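用了一阵子之后再来说:Matitz双臂整理台,能不能替人收拾餐桌

发表于 2/19/18

写这篇拖了很久,原因说来不好意思,我一直想等它再"聪明"一点。后来想想,等下去就没完了,不如把眼下的样子老老实实写出来,给同样在犹豫的朋友做个参考。

先说我的情况。我在Plavgate街口开一家小早餐铺,前面卖面包和热饮,后面有一间不大的备餐室。每天早上把面包从台面收进篮子,再端到前面去,这活儿谁都会做,可是一忙起来谁都腾不出手。去年六月我在Lencho的展厅里看见这套东西,两条白色机械臂立在桌边,安安静静的,心里就痒了起来。回家跟家里人商量了好几个晚上,最后还是租了(没敢买,价钱实在吓人)。

安装倒比我想的省心。Murkico的师傅来了两趟,桌子靠墙放好,铺上一块浅灰色的桌布,教我怎么用手带着机械臂走一遍动作,让它记住位置。我这个人学东西慢,连微波炉的定时都常按错,居然也跟下来了。说明书写得啰嗦,不过图画得清楚,这一点要夸。

再说正经的:抓面包。我原先最担心它把皮捏碎,我们家的面包刷过蛋液,外皮亮亮的,顾客买的就是这个卖相,压出一道印子就不好看了。头几天我几乎是弯着腰守在旁边看的。小面包它拿得相当稳,两根手指夹住,慢慢往藤篮里送,那个谨慎劲儿,像第一次进厨房帮忙的孩子,看得我又着急又心疼! 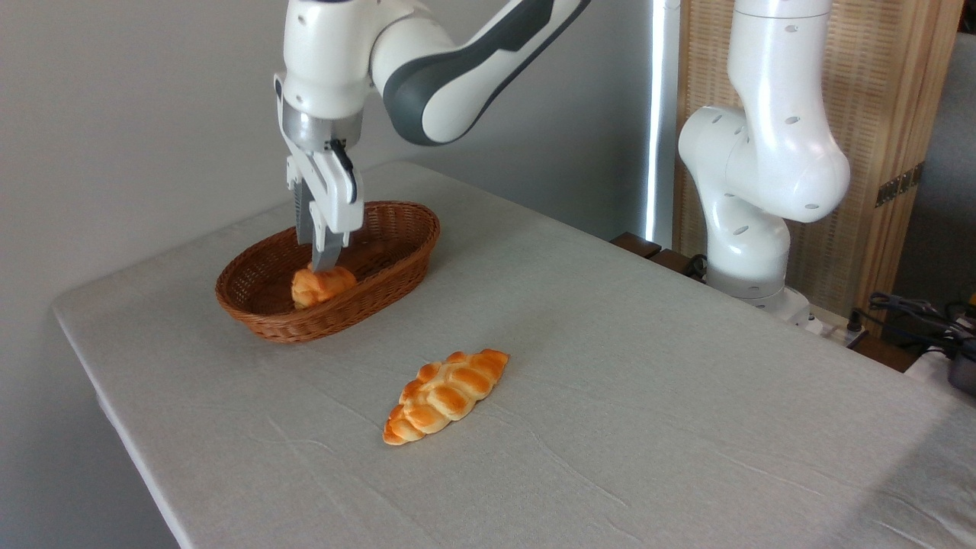
Eldana Araya读了我的初稿,回信说她不太同意我把"慢"写得这么轻巧。照她的意思,家务这种事本来就是零零碎碎地插在别的事情中间做的,一台机器要是得有人站在旁边等着,那就等于又多了一件家务;她宁愿自己两把收完,然后坐下喝杯茶。

她说得有道理,我也没打算硬辩。我掐过表,收一个小面包进篮子大约要40秒,换成我自己,一伸手的工夫罢了。可是我想补一句,早上那一个钟头里,我的手值钱得很,要打奶泡,要找零钱,还要跟老主顾聊两句天气。只要它肯在后头自己慢慢做,慢一点我是能忍的。问题在于,它还没到能完全放手不管的地步。

大辫子面包就是个例子。这种面包一头细一头细,中间鼓鼓囊囊,表面又是一节一节的,夹哪里都不太对。夹得靠边了,另一头就往下坠;夹正中间呢,手指张开的宽度又只是勉强够。我试了4种摆法,最后发现斜着放、让它从上面直直地下来,成功的次数多些。还有一个毛病,两个面包要是挨在一起,它有时会犹豫,手停在半空,好一会儿才动。现在我摆的时候会尽量留点空,等于是我先替它整理一遍,它再来整理,想想也挺好笑的。 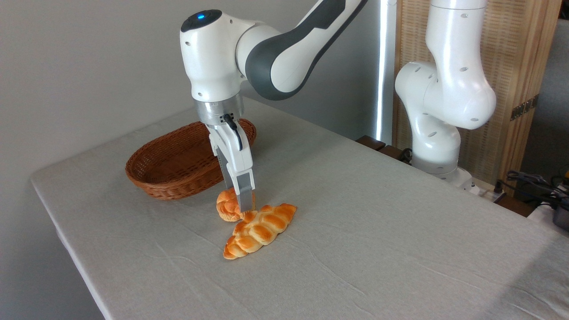

另外,桌布的事也提醒一下各位。布一皱,面包底下就不平,手指往下探的高度便差那么一点点,差一点点就可能夹空。我现在每天早上先把布抻一抻,抻完再开机。线也多,桌角那边黑乎乎的一团,我不爱看,找了好几回收纳的办法都不满意,谁有好主意请一定留言告诉我。

声音方面没什么可挑的,比我家的旧冰箱还轻。清洁嘛,手指上的灰色夹垫容易沾油,得每天擦,厂家给的软布用着不错。售后打过3次电话,两次当场解决,一次让我等了两天,态度都很和气。

那么机器到底能不能做家务了?以我这点经验来看,单独一样东西、放在差不多固定的地方、不怕慢,它是能做的,而且做得比我预想的细致。换成一桌子乱七八糟的碗碟杯子,还有小孩子剩下的半块饼,我是不敢交给它的。开店的朋友如果备餐间够宽敞,可以先租一个季度试试;家里用的话,我劝您再等等,先拿这笔钱买台好一点的洗碗机。

打分的话,满分五分我给3分,其中有半分是给安装师傅的。租约到期以后我大概还会续,毕竟那只藤篮如今摆在它够得着的地方,我都习惯了。下个月说是要更新一版软件,到时候我再试试大辫子面包,有变化就在这篇下面接着写。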